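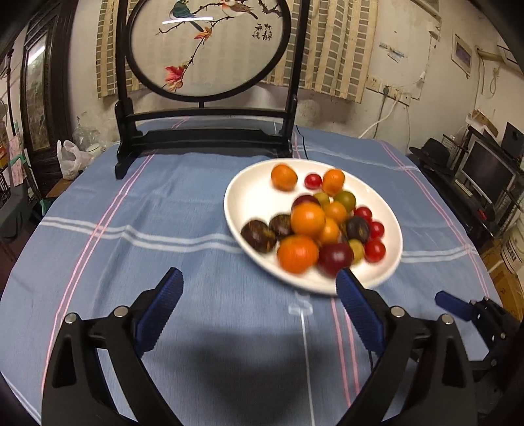

How to write a plot summary of a novel without giving the whole thing away

I have been writing the summaries for our library's reading list for longer than I care to say. It began as a favour. The list had four novels on it that year, and I was told it would take an afternoon. It now runs to 27 titles each season and it takes most of March.

Along the way I have worked out a method. It is not glamorous, but it gets a 400-page novel down to a paragraph that a person can read while standing between the shelves with a coat over one arm. If you write for a book club newsletter, a review site, a school reading list or a shelf card, it should work for you too.

What a summary is for

A summary tells a reader whether this is the sort of book they would like. It isn't a review, so your feelings about the ending can stay at home. It isn't a book report either, and you don't have to prove you finished it. (You should finish it. I once summarized a novel on the strength of its first half and described as "gentle" a book in which most of the village burns down.)

You will need

The book, read to the end.
A pencil, or whatever you use to deface books. Sticky notes if the book is borrowed.
One sheet of paper. If your notes spill onto a second sheet you are taking too many.
An hour, and then ten minutes the next day.

Step 1. Read it once like a normal person

Don't take notes on the first go. You'll only write down the things that look important in chapter one, and authors are sneaky about chapter one. Three pages on the wallpaper, half a line on the cousin, and of course it was the cousin.

If you must mark something, mark the page where you first felt the story had got going. You will want it later.

Step 2. Close the book and write five sentences

Do this from memory. Who is it about, where are they, what do they want, what's stopping them, what sort of trouble follows. Get the names wrong if you have to. Anything you can't remember the day after finishing probably doesn't belong in the summary, and that includes the subplot with the horse.

I'll use a book to show you how this goes. It is called The Lamps at Obradović, a fat old-fashioned adventure with a ghost in it, and my five sentences came out like this:

Young woman inherits an inn at a mountain pass. Inn is called Obradović after the family who built it. Lamps light themselves when someone on the road is about to die. She wants to sell the place and go back to the city. Her own lamp lights.

That's ugly, but everything you need is in it.

Step 3. Find the line you won't cross

Go back to the page you marked in Step 1. In most novels it falls somewhere in the first third, and it makes a good fence. Everything before it you may give away freely. Past it you are allowed to hint.

The test I use is whether a reader would be annoyed to have known it. That the lamps predict deaths comes up in the second chapter, and knowing it does no harm. That the innkeeper's lamp lights comes a good deal later, and it made me drop my toast. So it comes out of the summary, however much I'd like to show off about it.

Mysteries need a shorter leash. I stop at the body.

Step 4. Name two people, three at the outside

New names are work for a reader. In your own head Drita Stojanović is a whole human being with a limp and a grudge, but on a shelf card she is just syllables. Name the main character, name whoever causes the most trouble, and call the rest by what they are: her brother, a retired surveyor, the priest.

In the Lamps book the heroine is Vlasta Živković and she gets her full name once. Drita is the housekeeper and the cause of most of the trouble, so she gets hers too. The other eleven guests will have to cope.

Check the spelling against the book. Then check the accents. Then check again after you have pasted it into anything, as software has its own opinions about the letter ž.

Step 5. Put it in the present tense and leave it there

Vlasta inherits the inn. She meets the housekeeper. The lamps come on. It's the custom, and it saves you from "had had."

The exception is anything that happened before the story opens. Her uncle died, past tense, and he isn't going to do it again. (In a ghost story, check.)

Step 6. Say what kind of book it is

People are shy about this. They'll write a lovely paragraph and leave you with no idea whether you've been sold a romance or a treatise on inns. Put the kind of book in the first sentence or the last and use ordinary words. "A slow, spooky adventure" is fine. "A luminous meditation" tells me only that somebody walks on a beach.

Some words I've banned from my own summaries, in the order I got sick of them: gripping, unputdownable, tapestry, haunting (allowed if there is a ghost), journey (allowed if there is a train).

Say something about length and pace if either is unusual. A reader who knows the first hundred pages are mostly weather can brace for it, and some will be delighted.

Step 7. Write the thing

Now put the pieces together. Mine went:

"When Vlasta Živković inherits a remote inn at a mountain pass, she plans to sell it before the snow comes. The housekeeper, Drita Stojanović, has other ideas, and so does the house: its lamps light by themselves whenever a traveller on the road is going to die. With the pass closing and a full house of guests, Vlasta has to decide how much she believes. A long, slow, properly spooky adventure, with a bit of romance near the stove."

Four sentences. My first draft had nine, and five of them were about the surveyor, who I liked.

Step 8. Leave it overnight and cut a sentence

Read it aloud the next day. You will trip over something, usually the sentence you were proudest of. Take it out. If the summary still makes sense you were right, and if it doesn't, put it back and take out a different one.

Also look for "but little does she know." It creeps in overnight, like slugs.

Common problems

The book has no plot. Plenty don't. Say where we are and who we are stuck with, and be frank about it. "Two sisters spend a summer not speaking" is a perfectly good summary and will find its readers.

The book has six narrators. Pick the one who opens it and mention that others take turns. Don't list them.

It's the third in a series. Say so in the first line. You will be tempted to recap the first two books -- resist. I did this for the Erel trilogy and the card was longer than the prologue. It's also remarkably easy to spoil book one by saying who is still walking around in book three.

The invented words are piling up. Fantasy and science fiction are the worst for this. I had one where the hero leaves Cusico to search for Fitotix, and nothing on the back cover would admit which was the city and which was the plant medicine. Allow yourself one made-up word and explain it as you go: "leaves the walled city of Cusico to find a healing moss." The moss can introduce itself later.

You hated it. Write the summary as if for the person who would love it, because that person exists and is probably waiting for the copy you're holding. Hatred leaks, mostly through adjectives, so take those out first. I went through this with a sea story in which the captain explains knots for 30 pages. I wrote "rich in nautical detail." It was borrowed straight away, by a man who came back to ask if there was a sequel.

You loved it. Worse, really. You'll want to tell them everything. Go and tell a friend everything, at length, and come back when you're tired.

How short is too short

For a shelf card, three or four sentences. For a newsletter you can go to two short paragraphs, and for a website you can run longer, though I've never seen a reader get to the end of a long one. The back cover is no guide. Back covers are written by people who want you to buy the thing, and as far as I can tell some of them have read a different book.

I keep a folder of summaries that came out well and look through it whenever I'm stuck. Most of them are dull to look at. One just says "A vicar loses his faith and then his bicycle," and that book has been out on loan ever since.

Updated 24 May 2018 to add the part about series, after a complaint.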